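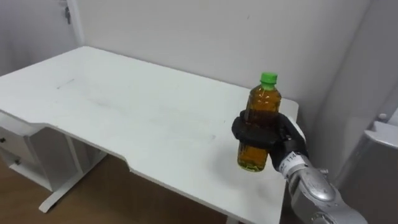 Figure 2. White desk in front of a light wall, with a bottle of what looks like tea held over it.

3.2 Wall panels in the small office

I started with the Ruver panels, mostly because they were the cheapest and I could hang them by myself on a Saturday. Two went up behind the desk and two on the wall across from it. Before that, a hand clap in the room rang on for ages (you could hear the flutter from the hallway!). With the panels up, the decay time dropped by over 60 percent in the speech range, which I really didn't expect from so little foam. The low end barely moved, though. I tried the thicker Gandari panels next, in the same spots, and those did help with the rumble from the street. I'll get to the Broleo door seals in 3.3.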